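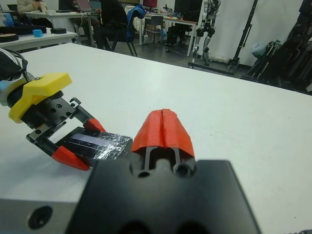
Talk for the neighbourhood supper, 03/06/2025
Reginald Escobedo, Doucet Street Welcome Kitchen

Notes only. Go slowly. Wait for the interpreters at the end of each paragraph!

Good evening, everybody, and thank you to the Skondum Hall people for having us back. I was here in March with a very bad cold and I promised I would come again with a proper voice.

I want to talk about bread tonight, and about who gets to teach whom. When our kitchen opened we thought of ourselves as the hosts. We had the ovens, we had the keys, and people who were new to the town would come and be fed. It was kindly meant and it was a bit lopsided. For the first few weeks our guests ate politely and went home early.

Then one evening the oven timer broke and a batch of rolls came out like roof tiles. A woman at the second table got up, came round the counter and started mixing flour and water without asking anyone. (Pause here, they usually laugh.) She made flatbreads on the back of a frying pan. Within ten minutes there were six people behind that counter and I had been sent to wash up, and it was the best night we had had!

So we changed how we do it. Each supper now belongs to whoever is cooking. They choose the food, they choose the music, they say a few words before we eat if they feel like it. Last year we served 515 meals that way, from 47 different cooks. Some of those cooks had been in the country less than a month. One had lived on Doucet Street all her life and had never once been asked for her dumpling recipe.

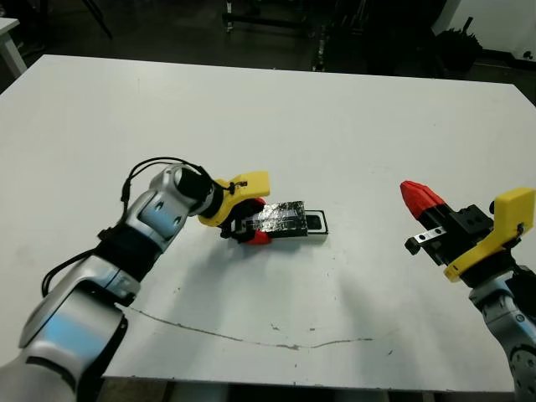

White tabletop.

Now the harder part. Look up, don't rush this bit.

A shared meal is lovely, but it doesn't mend a broken boiler or get a wage paid. Around 133 people came to our advice table last year, and most of them came because they had already eaten with us. They asked about rent, school places, letters they couldn't make sense of, bosses who paid late. I love that the advice table sits right next to the bread. You can ask a frightening question with your mouth half full and it feels a little less frightening.

We couldn't do it alone. The Hikano bakery gives us flour, and the Stirnonano choir lends us its chairs and sometimes its basses, who are very good at carrying things.

What I'm asking for tonight:

Come and cook. You don't need to be good at it. Beans on toast has been served and was eaten with great respect.

If you read or write a second language, give the advice table one evening. We are short of people on Thursdays.

Talk to the person on your left before the soup arrives. Ask what they ate on feast days when they were small. I have asked that so many times now and I've never had a dull answer.

(If there's time: the story of the two rice puddings. If not, straight to the thanks.)

Thank you to tonight's cooks. Ask them to stand, clap, then sit down before the soup goes cold.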